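Gotero and Bindura Publish Open Practice Guide for Robots That Work Around Household Appliances

PENSTEAD, February 2019. Gotero, the home robotics group based in Penstead, and Bindura, an independent test workshop, today released the first edition of the Penstead Guide, a free set of good-practice rules for robot arms that open, close and reach into everyday appliances. The guide is available to anyone who builds, tests or buys such machines, and we are delighted to finally have it out the door!

The guide contains 38 rules. They cover how a robot should approach a door, how hard it may pull, what it should do when a door sticks, and what a test team has to write down afterward. There are no fees and no membership requirements. Teams can use the whole guide or take only the chapters that fit their work, as long as they say which ones they followed.

"We had a drawer full of house rules that everyone in our lab knew by heart and no one had ever typed up," said Sumathi Kulkarni, who leads safety practice at Gotero. "Then we met the people at Bindura and found they had a drawer just like it. Putting the two side by side was some of the most enjoyable work I've done in years. We argued for a whole afternoon over the word 'gentle,' and I think the guide is much better for it."

The word "gentle" does not appear in the final text. Each pulling or pushing task is now given a force limit before testing starts, and the limit is written on the run sheet along with the name of the person who set it.

Doors and Handles

The longest chapter deals with doors, which make up most of the work in a kitchen or laundry room. Drafts of the chapter were tried out over 479 logged door runs at the Bindura workshop, on appliances with bar handles, curved handles, recessed grips and no handle at all.

Under the guide, a robot approaching a door must slow down before its fingers come within reach of the handle, the door edge or any glass. The operator names the intended contact point ahead of time, and the fingers may touch only that part of the door. Glossy handles and shiny trim get a section of their own. Glare can make an edge hard for a camera to place, so teams are asked to repeat their approach runs under different room lighting and report each lighting setup separately.

A wrist camera view is required for every run in which the fingers work close to a door edge. The guide asks that the handle and the fingertips both be in view during the final approach, even if part of the handle is hidden once the fingers are in position. 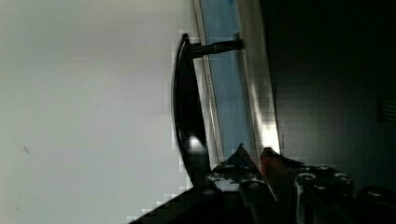
Stopping and Backing Off

If a door does not move within the force limit, the robot must stop, release and back away along the path it came in on. It may try again up to 3 times. After that, a person looks at the door before the task goes on.

"I love this rule, and I fought for it," said Araceli Arellano, test lead at Bindura. "A stuck door tells you something. Maybe there's a child lock on, maybe there's a towel caught in the seal. A machine that just keeps pulling harder will never find out, and neither will you."

The stop button must be within arm's reach of the operator throughout, and it is tested at the start of each session. Any session that begins without a logged button test is left out of the results.

Records Other People Can Read

Every team using the guide fills in the same short run sheet, known as the Zamani sheet after the street where the first version was written. It lists the appliance type, the door style, the finger material, the force limit, the lighting and the outcome. A failed run takes up just as much space on the sheet as a successful one, and failed runs must be included in any published total.

"I came to this from appliance repair, so I wanted a sheet a repair technician could pick up and understand," said Sze-wing Liao, who edited the guide. "We tried it on people who had never seen a robot arm. They had great questions, and quite a few of those questions turned into rules."

One of them was about scratches. Teams now check the handle, the door surface and the trim before and after each session and note any new marks, however small.

What Comes Next

Gotero and Bindura will accept comments on the first edition through August. A second edition will add chapters on drawers, sliding racks and control knobs. The partners hope to collect 500 completed run sheets from outside teams by then and will publish all of them, with team names removed on request.

A printed copy can be requested by mail from the Gotero office in Penstead. Schools and public workshops are especially welcome to write in.

About Gotero

Gotero develops and tests robot arms for use in ordinary homes.

About Bindura

Bindura runs a test workshop for household robots and publishes its methods openly.

Press contact: Chandrasekhar Rodrigues, Gotero, Penstead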